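3.2 Data Collection

All demonstrations were recorded with Womimus, a pair of hand-held grippers that share the jaw geometry of the robot end effector used in Section 5. Each unit carries a wide-angle camera fixed to the body behind the jaw, so that the fingertip stays in view at all times and the recorded images can be passed to the policy without reprojection. Collection took place at the Rerside site over two periods, the second of which ended in December. The final set contains 3759 episodes after filtering.

Two units are used together in every episode. The relative pose between them matters for the tasks in the Trellodier suite, where one jaw steadies an item while the other acts on it, and small errors in this pose account for most of the failures reported in our earlier work. We therefore estimate it in two ways. The first is visual-inertial odometry, run separately on each stream. The second is direct observation of a square marker mounted on the side of each unit, which gives a relative pose whenever one camera sees the other gripper.
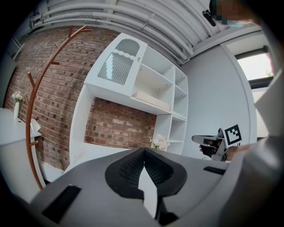 The two estimates are combined in a sliding-window optimizer with a window of 50 frames. Marker detections enter as relative pose factors with a covariance that grows with viewing angle and distance. A detection is dropped if its reprojection error exceeds a fixed threshold or if fewer than four corners are found after undistortion. No detection is interpolated. When the marker is out of view, the window relies on odometry alone, and the drift built up in that interval is corrected at the next accepted detection.

Lens distortion needs separate treatment. Markers near the border of the image circle cover few pixels and their edges bend noticeably, which biases the corner estimate if a pinhole model is used. We calibrate each camera with a fisheye model and refine the corners on a locally rectified patch. The calibration is repeated whenever a camera is removed from its mount. We also mask the gripper body before feature tracking, as it fills a large part of the lower image and moves with the camera. Without the mask, the tracker places features on the body and underestimates motion during slow approaches.

Background content was left as found. The rooms were furnished and lit in the usual way, and operators were free to turn, lean and change their grip between trials. This choice increases the share of images in which fixed structure such as ceiling pipes, shelving and brickwork supplies most of the tracked features, while the work surface supplies few or none.
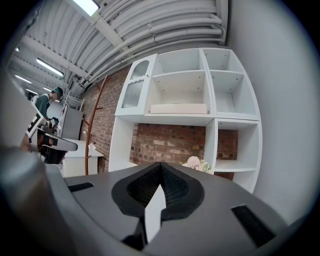
Figure 3. View from one hand-held gripper, with the second gripper and its side marker visible at left.

An episode is kept if the optimizer converges and the marker is detected in at least 10 frames. This rule removed over 79 episodes, most of them short trials in which the operator held the two units back to back. The remaining episodes were aligned to a common frame using the Doherty procedure described in Appendix B and resampled to the control rate of the robot.

We compare three settings in Section 5.1: odometry only, marker only, and the combined estimate. All three use the same episodes, masks and calibration files, so differences in policy success can be traced to the relative pose signal. The marker-only setting holds the last valid pose during gaps, and its results should be read with this in mind.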